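Locking up a small workshop: tips that work for us

We use cookies to remember your settings and count visits. Accept all / Manage choices

I love talking about locks, so be warned! Last April thieves went through the row of workshops on Ginting Street in one night, and our neighbors lost 57 hand tools and a compressor. The bill came to $2,580 before they'd even paid for a new door. We've been swapping ideas up and down the street ever since, and some of the best ones are dirt cheap.

Start with the hinges. Everybody buys a big shiny padlock and then hangs the door on hinges you can undo from the outside with a screwdriver. Go and look at yours tonight. If the screw heads show when the door is shut, swap one screw in each hinge leaf for a coach bolt with the nut on the inside. It's a twenty-minute job and it makes a huge difference — our old door feels like a bank vault now.

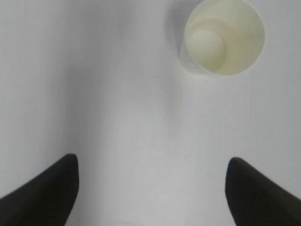

While you're at it, check the hasp. A good one folds over its own screws when it's closed. We fitted a Satitz on the side door and I'm really happy with it (heavy, ugly, wonderful), but any closed-shackle padlock will do nicely if you can't get bolt cutters around it. Put a drop of graphite in the keyway before winter. Oil gets gummy and collects sawdust.

Next, write things down! Serial numbers go in a notebook that lives at home, along with a photo of each power tool. For hand tools with no number, engrave your zip code and the last part of your phone number somewhere that doesn't wear. Under the cap of a plane is great, or on the tang of a file.

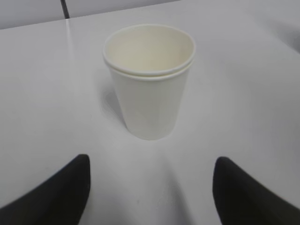 Marking a whole chest of tools is slow going, so set up a little station and do a drawer at a time. Put the tools you've done on one side of the bench and the rest on the other. Small bits like driver tips and allen keys love to roll off and hide, and a couple of plain white paper cups, one nested in the other, make a fine pot for them. The inner cup sits a little higher than the outer one, so it's easy to lift out with the finished bits in it and leave the other behind for the next batch. Engrave first, then rub a touch of bright enamel paint into the letters and wipe off the extra.

Lights are worth the trouble too. Two motion lights beat one big floodlight, especially if you set them so each covers the other. Aim them down at the door, and clean the sensors when you sweep.

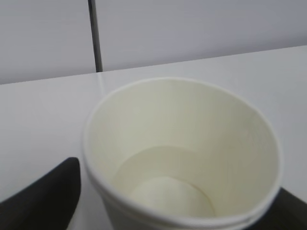

One reader wrote in to say that none of this helped in Plakberg until the whole yard started locking the shared gate, and that the thieves there had walked in past three good padlocks to reach one bad one. Fair point, and I'm stealing it! The folks at the Troruvau units share more than 3,000 square feet behind a single gate, and they keep a sign-out sheet by the switch. Last one out signs, locks and tugs the chain. We're starting ours next week, as soon as I find a clipboard.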